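Plurkwood Allotments and Gardens Association
Minutes of the August meeting, 7.30pm, back room at Costa Lane

Present: 17 members, chair and secretary incl. Apologies: 8 recieved, all read out.

1. Minutes of last meeting
Agreed, one change. Plot rents item should have said "half plots", not "all plots". Signed.

2. Matters arising
Padlock on bottom gate replaced, code same as before, please don't write it on the gate. Skip came and went. Hedge on the Randen side still not cut, council say after nesting, we said it IS after nesting, waiting to hear back.

3. Money
Balance £1352 after the water bill. Bill up again. Three plots still owe from spring, letters going out, second letter for one of them. Seed order money all in except for the onion sets.

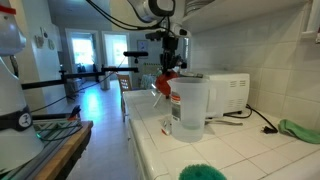

Clear plastic pitcher and arm, indoors.

4. Water
Long one. Trough by the top path leaking at the ballcock, has been for weeks. Quote from Ruvoreo to replace the valve and the first length of pipe is £53 plus fitting. Some felt we could do it ourselves, some remembered last time. Vote taken, go with the quote. Hosepipes: rule stays as it is, fill butts only, no leaving it running while you go for lunch. Asked whether sprinklers count as hosepipes. They do.

5. Waiting list
More than a year for a full plot now, half plots moving faster. Suggested that we split plot by the compost bays next time it comes free. Objection that it's too wet at one end and whoever gets that half will give up by Christmas. Left till the next vacancy.

6. Show
Hall booked from 10am, judging at noon, open to the public from 2. Classes same as last year plus a new one for chillies. Runner beans to be shown in eights, not nines, schedule had it wrong. Jam: new lids only, will be marked down otherwise. Tables need fetching from the school the night before, need a van, nobody has offered yet so please ask round. Teas as usual, cakes wanted, label anything with nuts.
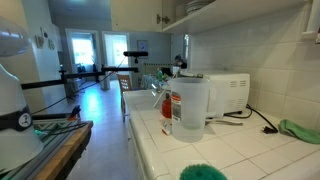
Raffle prizes to the shed by the end of the month please, no more bath salts. Entry forms on the noticeboard and in the shed, spare ones from the secretary.

7. Compost and bonfires
Woodchip pile is for everyone, barrow it and leave the rest tidy. Cooked food found in bay two again. Rats seen. No fires before dusk, and none at all if the wind is towards the houses.

8. AOB
Blight on at least two plots, tops off and bagged, not in the bays. Wheelbarrow with the green handles missing, would like it back no questions asked. Request for a bench near the top path, cost to be looked at for next time. Bees: plot holder wanting a hive to write in with details of insurance, will discuss then.

Closed 9.10pm. Next meeting same place, same time, after the show. Bring keys for the audit of keys.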